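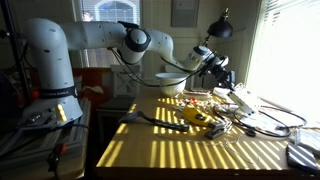

Household Practice, Level 2
Unit 5: Clearing and Sorting a Table
Course handout prepared by Lucimara Tavares, Trillemham College of Domestic Studies

Purpose of the unit

Students are required to clear a mixed table and return it to use within 20 minutes. A mixed table is one on which waste, tools and items belonging elsewhere have been allowed to collect together. The work is assessed in June by Kumiko Sasaki and one visiting assessor.

The unit follows on from Unit 3 (Floors and Walkways). Students who missed the practical part of Unit 3 should speak to Rin Fujimoto before booking a place.

Before starting

Stand back from the table and look at the whole surface before touching anything. Strong sunlight through slatted blinds lays bright and dark bands across a table top, and small items in the dark bands are easily missed. Students may adjust the blinds if they wish, and should look again from the opposite side.

Chairs are to be moved clear of the working side. Any cloth left on a chair is treated as part of the task and is sorted with the rest.

Stage one: paper, cloth and foil

Light, crumpled material is dealt with first. It takes up more room than its weight suggests and often covers smaller things. Each piece is lifted singly and opened out before a decision is made. The following rules apply:

Used tissue and paper towel go to general waste.
Paper napkins that are folded and clean may be kept.
Cloths go to the wash, whatever their condition.
Aluminium foil is shaken over the bin, wiped if necessary and pressed into a ball for recycling. Foil with food baked on to it is general waste.

Where paper towel and cloth cannot be told apart by eye, they should be told apart by touch. Marks were lost last year through cloths being thrown away.

Attention is drawn to napkins lying at the front of the table. A napkin hanging over the lip is readily caught by a sleeve, and whatever is resting on it will follow.

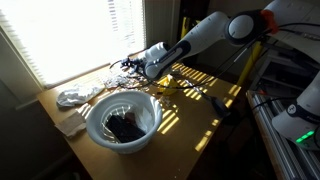 Stage two: bowls and baskets

A basket or bowl on a mixed table is to be regarded as a second, smaller table. It must be emptied completely and its contents sorted by the same rules. Tissue pushed down against the inner wall is the item most often overlooked. Slotted baskets should be turned over and tapped, as crumbs lodge in the sides.

Once empty, the basket may be used to carry items to other rooms. It should not be used to hold things about which the student is undecided. The Oda method, covered in the second lecture, allows a single undecided item – no more – and this is placed at the back corner of the table.

Stage three: tools and small equipment

Tools are left until the soft material has gone. Long-handled tools are picked up by the handle and laid parallel to the table edge, with the head pointing away from the student. Handheld devices are lifted by the casing, keeping fingers clear of any button. Clips, staplers and similar metal items are closed before they are put away.
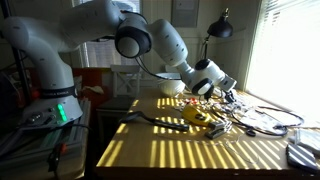 Small pieces that remain after this stage are gathered by hand into a bowl and examined there. They are not to be swept to the floor. Kiyoshi Hayashi will demonstrate the correct movement of the hand at the second practical.

Stage four: the surface

Wooden tops are wiped along the grain with a well-wrung cloth and dried at once. Polish is not used in this unit.

Reading

Course reader, section 3, and the Cleltier leaflet on the care of wooden furniture, available from the office.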